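March, late evening

My legs are finished, but I want to write this before I sleep. Today we had the second match of the spring series against Alvarado, and we lost it 51 to 48. I was angry in the bus. Now I am only tired.

The first half was good for us. Octavio Betancur put me on the left side, where I am more comfortable, and Hiếu Tăng found me two times under the basket with passes I did not expect. At the break we were ahead by six. Tanveer was already singing, and I told him to please wait. 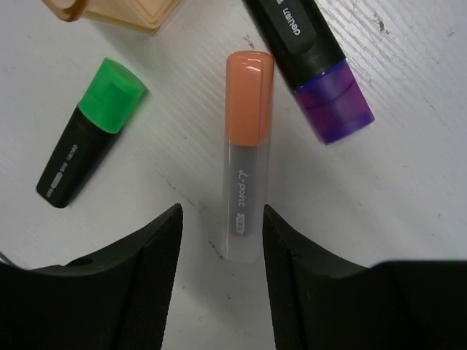 Orange cap, L-point on the barrel.

After the break Alvarado changed to a zone defense and we became slow. I think we passed the ball too much on the outside, everybody hoping that another person would shoot. I also was hoping. Octavio shouted from the bench, but the gym in Pastora has a terrible echo and I understood maybe half of the words. When I asked him later what he had shouted, he said "Run."

Maritza Mosquera played for them. Five years ago we were on the same team, when I was new in this country and did not know how to say "rebound." She taught me that word and many others which I will not write here. Today she took the ball from my hands in the last minute – very clean, no foul – and gave it to their guard, who scored. After the match she hugged me and said my English is better than my dribbling. I laughed, but it hurt a little. 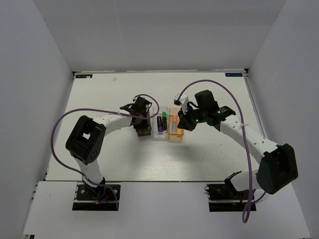
Should I stay in the team for the third match, with my knee like this?
I will stay, and I will tell Octavio tomorrow that I need to rest more in the second half.

It is written now, so I must do it. The knee was fine until the last quarter, then I felt it on every jump. Hussam Majali says I land too much on one foot. He has been saying it since the autumn. I should ask him to show me his exercises again, the ones against the wall.

What I liked today was the meal after. Both teams ate together in the school cafeteria, rice and chicken and a very sweet cake, and the older people from the two clubs told stories about the first series.
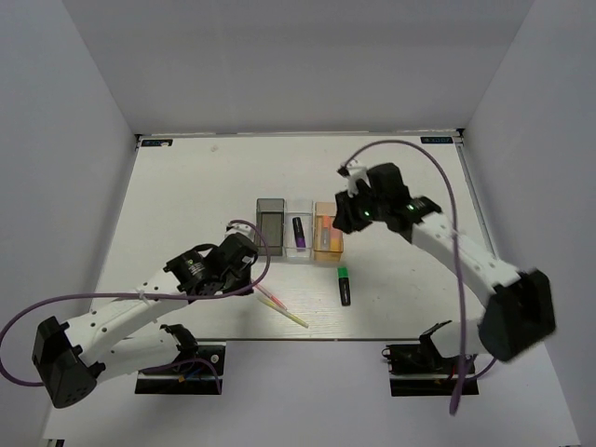
In one story the lights went out in the third quarter and they finished the match the next morning, before work. The score depends on who is telling it. Tanveer Magsi asked so many questions that his food got cold.

The third match is at home. If we win it, the series is still ours, because we took the first one. I must wash the blue shirt, buy tape for the knee, and call my mother, who will ask only if I ate.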